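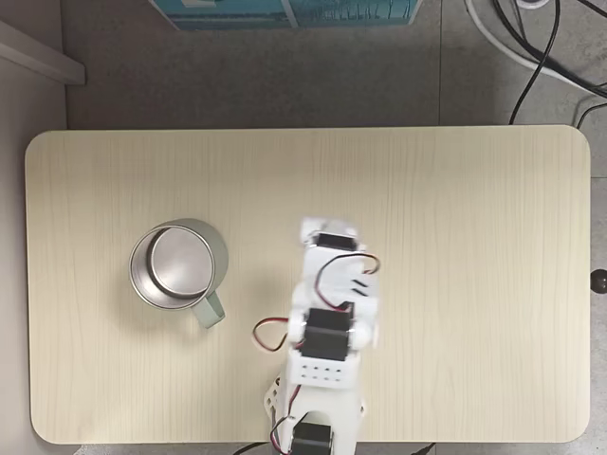
Elie Khasawneh told me that I should stop bringing my own cup to work, that it makes me look like a person who is ready to leave. We were talking about the new rule at Wendholm, where the kitchen cupboard now has only matching cups, bought by the company, and every private cup must go home by the end of May. Elie thinks the rule is fine. I think it is a small mistake, and I want to explain why, even if the subject looks too small for an essay.

I came to this country as an adult and I have worked in four offices here. In each of them I learned the people first by their cups. When your English is still slow, you can't join the fast talk in the kitchen on a Monday morning. But you can wash a cup, and you can ask a person where she got hers. It is an easy question with easy words. At Jostach I had my first real conversation with a colleague in this way. Her cup was from a ferry company that doesn't exist any more, and her father had worked on the ferry. We talked until the kettle was cold again.

The arguments for the rule are not stupid. The email spoke about hygiene, about cups growing mould behind the printer, and about visitors. It is true that the old cupboard was ugly. There were cups in it whose owners had left years before, and one of them said Happy Retirement, which is a sad thing to drink from when you are 30. Somebody must clean all this, and the cleaner is paid for two hours in the evening, not for archaeology.

Still, I notice that these problems could be solved with a cardboard box and a note on the door. Take home what is yours by Friday, the rest goes to the charity shop. Instead we got a purchase. The new cups are white, they are a little too small, and they have the company name on the side which faces your neighbour. I asked what they cost and I was told it was more than 1000 dollars for 84 cups. I don't say it is a scandal. I only say that for this money nobody had asked for anything.

What bothers me more is the word in the email. It said that the kitchen should feel "neutral". I looked at this word for a long time. Our desks are already neutral, because we don't have our own desks since last winter. We choose a free one in the morning and in the evening we leave it clean. The lockers have numbers. The walls have the colour of oatmeal. The cup was the last object in the building that said one particular person works here and will come back tomorrow. So I must disagree with Elie. A person who is ready to leave doesn't bring a cup.

My mother worked for 20 years in the accounts room at Darwish, and there was a shelf with a nail for each woman. When a new one started, they put in a new nail before she arrived. She told me this many times and I found it boring when I was a boy. Now I think about that nail quite often.

I don't want to make a fight at work over it. I will probably carry my cup in my bag and drink from it at my desk — wherever my desk is on that day — and I will wash it in the bathroom sink like a student. But if you are a manager and you are reading this before you write such an email, please try the cardboard box first.

Comments (3)

tilly_m
We had the same at our place and after half a year all the company cups were gone. People took them home! Now everyone brings their own again and no one has said a word.

Gordon P.
Sorry, but I'm the one who ends up scrubbing other people's cups. Matching ones stack and go through the dishwasher. Yours with the steel inside doesn't.

Estus reader
The nail before she arrived. I'm going to remember that when our new girl starts.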